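Print this thread | E-mail this thread

Shared desks: where does the keyboard live?

quillwort_18
We've been in the Raminham office since May and I've finally cracked on with sorting the long white desk by the window. Keyboards are my sticking point. I stood the plain black one on its end to see how much room it freed up, and it was loads! Pouch and red roll next to it, big water bottles behind, and I could still see tabletop.

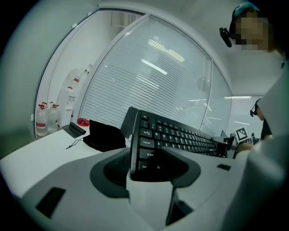 Re: Shared desks: where does the keyboard live?

bramblejack
Standing it up is asking for trouble. Mine went over at our old place in Daller and lost its Q key for good. Lay it flat and push it back. Your bigger problem is cables — do you have anything running underneath?

quillwort_18
Nope, nothing underneath. Black and white ones all tangled together on top, and one that goes over the front edge and off across the floor.
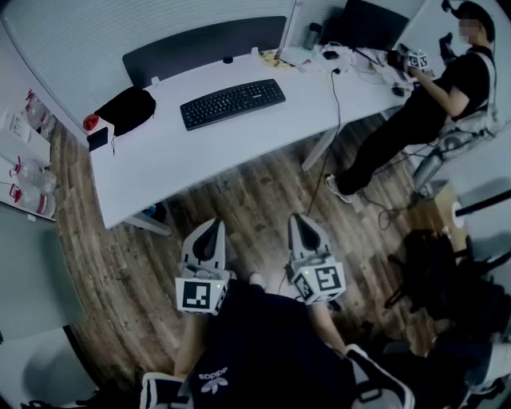 I did price up a tray from Mostidora, the 300 one, but it clamps on and I'm not sure it would like a curved edge. Has anyone tried it?

tea_and_toner
I've got the 300 and it's fine on a straight desk, hopeless on a curve. Get sticky clips, 3 quid a bag, and do it on a Sunday when no one's trying to work round you. I disagree with bramblejack though, a keyboard on its end is fine if it's leaning on something.

bramblejack
Until someone opens a window. What about the split keyboard you mentioned in the Menon chair thread, does that stay out?

quillwort_18
It does, it's a great big thing and I'm not lugging it in and out of a drawer. The plain one sits flat beside it for now (happy, bramblejack?). Snack packets and papers are next on my list.

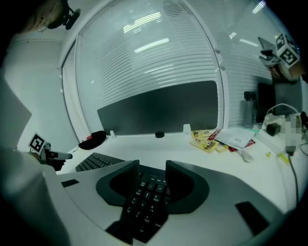
Split keyboard with the plain one to its left, snack pile still to be dealt with.

tea_and_toner
Two keyboards on one desk! Pick one, give the other away. And bin those wrappers.

quillwort_18
Never. Well, the wrappers, maybe.

Related threads
Menon chair — arms on or off?
Sticky clips that don't take the paint with them
Who keeps moving my mouse mat

Contact us | Copyright Raminham Desk Forum | Back to top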